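Progress report, manipulation safety and practice guidelines
Submitted by: Brirby, test group
Project: Zeltumbridge household handling guidelines, work package 2
Date: 2020-06-15

1. Status

The draft rules for tabletop work in kitchens are now in their second revision. The clauses on fixed equipment, soft contact and scene preparation have been rewritten following the comments received on the first draft. The clause on recording has been split into two parts. Work on the kitchen counter is the subject of this report; work on shelving is reported separately by Koromov.

Kitchen counter with cutting board and bowl:

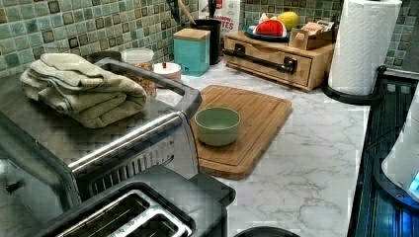
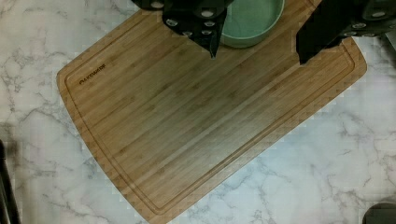
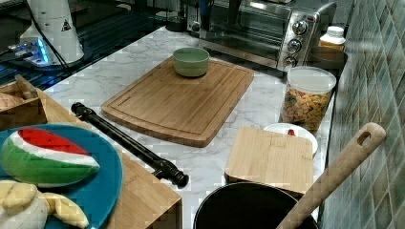 2. Scene preparation

The first draft required a cleared surface with only the task objects present. This was dropped. Reviewers at Pētersons pointed out that a rule which holds only on a cleared counter says little about a home, and we agree. The revised clause lets ordinary kitchen items stay in place, provided that each one is entered on the scene sheet and classed as fixed, movable or task object before the first run.

Two points in this clause caused most of the discussion. The first is cords and cables. The revised text asks the operator to trace every cable near the work area and to keep it outside the swept volume of the arm. The second is stoves. A stove next to the work area must be switched off and locked out if the model allows it, and the lockout is written on the scene sheet even when the task does not go near the stove.

3. Contact with the support surface

Cutting boards were kept as a reference support. A board can slide, and a routed groove can catch a fingertip that comes in low. The rule now states that fingers approaching a small object on a board must stop above the surface, then close at reduced speed. Dragging a closed gripper across a board is not allowed outside a named push task.

For bowls, the clause permits a grasp on the rim or on the outer wall. The chosen grasp must be declared in advance, and a change of grasp during a series starts a new series. Bowls must be empty for all work under this package. Filled vessels are deferred to work package 3.

4. Recording

Every run is to be recorded from at least one view fixed relative to the room and one view at the wrist. A fixed view is needed to judge clearance from the surroundings. A wrist view is needed to judge finger position against the object. Neither is accepted alone as evidence that a run met the rules.

Of 1180 runs logged in the period, 1120 had complete records under the revised clause. The other 60 lacked one of the required views or had no scene sheet attached. They have been kept in the archive and left out of the compliance figures. Since the logging software was changed to refuse a start without a scene sheet, the missing-sheet fault has not come back. The missing-view fault has, and is still open.

5. Deviations

The inspection of gripper fasteners was planned for every 50 runs. We have shortened this to every 25. Fingers are checked for play at the same stop, and any fastener that turns under light hand torque is replaced and noted. The shorter interval costs operator time, and we will propose a final value in December when the wear records are long enough to support one.

The glossary is behind schedule. "Contact", "touch" and "collision" are still used differently by the partners, and clause 3 cannot be frozen until this is settled.

6. Next period

Circulate revision 3 to Koromov and Pētersons for comment. Close the missing-view fault. Agree on the glossary terms. Draft the first text for filled vessels.

No change to the budget is requested. Staff hours were within plan for the period, apart from the extra inspection time noted in section 5, which was covered from the contingency line.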